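作業ノート 日曜 果物模型の袋詰め、容器と袋の組み合わせ

9時開始。今日は果物模型を黄色い容器から手提げのポリ袋へ移す作業について、並べ方と袋の置き方を決める。先週までは詰め順だけを見ていて、容器の中の初期配置を毎回適当に戻していた。そのせいで同じ条件のはずの回がそろわない。ノートを読み返しても、りんごが縁に寄っていたのか中央にあったのかわからない回が続く。配置を先に固定する。

使うもの
・果物模型一式(Wolthorpeの詰め合わせ。Stelportの倉庫から引き取った分)
・黄色いプラスチック容器、角丸、縁が立ち上がったもの
・手提げポリ袋、半透明
・台ばかり、定規、霧吹き、マイクロファイバー布

容器込みで全部載せて1875 g。袋は含まない。はかりは開始前にゼロ点を取り直した。終わりにもう一度載せて、値がずれていたら模型の取りこぼしを疑う。

模型の状態
表面のつやが種類ごとに違う。桃はつやがあり、照明の映り込みが強い。ライムは凹凸があるため映り込みは散るが、色が暗いので容器の隅に入ると輪郭が見づらい。しわのある濃い茶色の小さい実は、なつめかデーツのつもりで作られたものと思われる。付属の一覧に名前がない。このノートでは「茶小」と書く。

桃の葉は付け根が弱い。先月一つ取れて接着し直した。葉をつままないこと。つまんだ回は記録から外す。

青ぶどうは房のまま扱う。粒を持つと軸が曲がり、次の回で房の向きが変わる。房は容器の奥側に置き、取り出しは後半に回す。

初期配置
容器の壁に沿ってすき間なく寄せる方法(A)と、間をあけて散らす方法(B)を比べた。Bは一つずつ取りやすいが、容器を持ち上げた時点で模型が転がり、置き直すと配置が変わっている。Aは隣どうしが支えになるので動きにくい。欠点は、壁際の実と壁の間に指が入らないこと。赤りんごを手前の縁に近いところ、ライムをその奥、桃をライムの隣、茶小を桃の手前に置くと、取り出す側に少し逃げができる。当面これをA1とする。

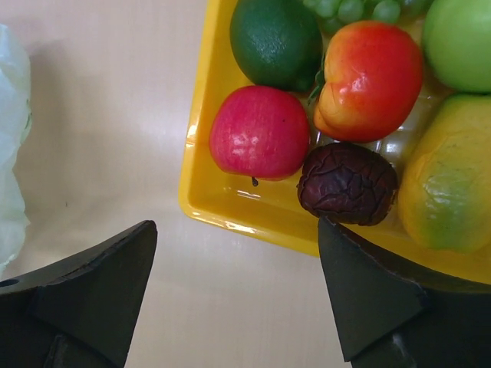
A1の手順
1. 容器を空にし、内側を乾いた布で拭く。霧吹きは外側だけに使う。内側に水が残ると小さい模型が底に貼り付く。
2. 青ぶどうを奥に入れる。房の先を壁に向ける。
3. ライム、桃の順に入れる。桃の葉はライムとの間に来るように回す。
4. 赤りんごを縁寄りに入れる。
5. 茶小を桃の手前に落とし込む。
6. 残りを詰める。青りんごは奥の隅。
7. 容器の縁を軽く二度たたき、動いた実だけ直す。

7を飛ばすと、最初の一つを抜いた時に周りが沈む。沈む量は定規で測るほどのものではないが、茶小は隣の下に潜ることがある。潜ったら最初からやり直し。途中で引き出すと周りも動く。

袋
Furaの薄手とPastorの厚手の二種類を試した。薄手は口を開いてもすぐ閉じる。表裏が静電気で付き、片側をつまんで引いても反対側が一緒についてくる。厚手は一度開くと形が残るが、折り目も残るので、折り目の位置で口の開き方が変わる。使う前に全部広げて手でもんでおくと差は小さくなる。もみ方は両手で握って三回。これ以上やると持ち手の付け根が伸びる。

袋を立てるか寝かせるか。立てた場合、空のうちは自立しない。底に何か入っていれば立つが、最初の一つを入れるまでが困る。寝かせた場合は、つぶれた底を手前に置き、口を容器の側へ向ける。口の縁を一か所つまんで上げておけば入口ができる。今日の結果では寝かせるほうが扱いやすい。

容器は台の右奥、袋は中央よりやや左。容器をもっと手前に寄せると、袋の口との間が狭くなって持ち手がかぶさる。奥に置くと移す距離は伸びるが、口の前があく。 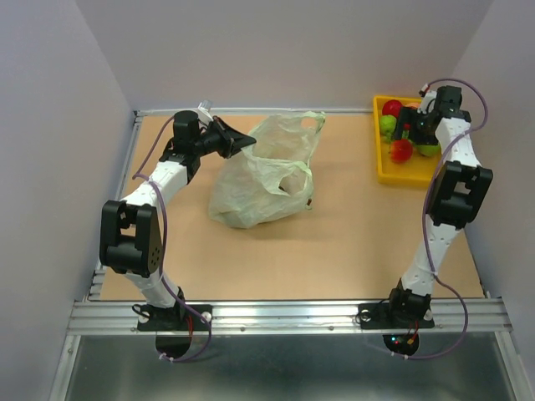

持ち手の輪は、開いたままにしておくと模型を通す時に引っかかる場合がある。特に葉と房。輪を外側へ倒しておけばほぼ避けられるが、倒しても起き上がってくる。テープで留める案は却下。はがす時に袋が伸びるし、次の袋と条件が変わる。

つまむ位置は口の縁から少し下がったところがよい。縁ぎりぎりだと薄手の袋では滑る。持ち手の付け根は厚く、つまめるが、口の形が三角になって大きい実が通りにくい。付け根と口の中央の中間あたりで固定することにした。油性ペンで印を付けたらわかりやすかったが、印の裏表で光り方が変わるので、印なしに戻した。

詰め順
重いものから、という普通の買い物の順番で始めた。りんご、桃、ライム、茶小、ぶどう。りんごを先に入れると袋の底が決まり、あとの位置が安定する。茶小を先にすると底の折り目に挟まり、出す時に袋を裏返すことになる。ぶどうは最後。ほかの実の上に載せるだけにして、押し込まない。

全部で20回やった。内訳はA1が大半で、残りはBと、A1の桃とライムを入れ替えたもの。入れ替えは利点なし。桃が奥に入ると葉が見えず、向きを確かめられない。やめる。

一回の所要は、慣れてからの回で41秒前後。袋の開き直しが入った回はこれより長い。開き直しの有無を別の欄に書くこと。時間だけ見ると、模型の扱いが遅いのか袋の扱いが遅いのか区別できない。

袋の寿命
同じ袋を使い続けると、底の角が白っぽくなり、そこだけ伸びる。穴はあいていないが、実が角に寄るようになる。角の変色が見えた時点で交換とする。回数では決めない。外した袋は別にまとめ、詰め物の練習用に回す。

後片付け
模型は容器に戻して蓋なしで棚の下段。日の当たる上段はだめ。赤りんごの片側が前に退色した。袋はたたまず、丸めず、吊るす。終了時の重量は開始時と同じ。

残り
・茶小の正式な名前をStelportに問い合わせる
・厚手の袋を広げたまま一晩置いた場合の折り目
・容器の底に滑り止めを敷くかどうか。敷くと沈みは減りそうだが、色が変わる
・A1の配置図を手描きで一枚

コメント(4)

Radu Ene
手順3、桃の葉の向きは容器の壁側ではだめですか。壁側のほうが引っかからないと思う。

筆者
壁側も最初に二、三回やりました。葉が壁で押されて付け根が曲がります。接着し直した個体だと取れそうなのでライム側にしています。

Radu Ene
了解。薄手の袋は霧吹きを一度空中に吹いてから広げると付きにくくなります。袋に直接かけると逆効果。

匿名
滑り止めを敷くなら重量も測り直してください。前の記録と混ざると困ります。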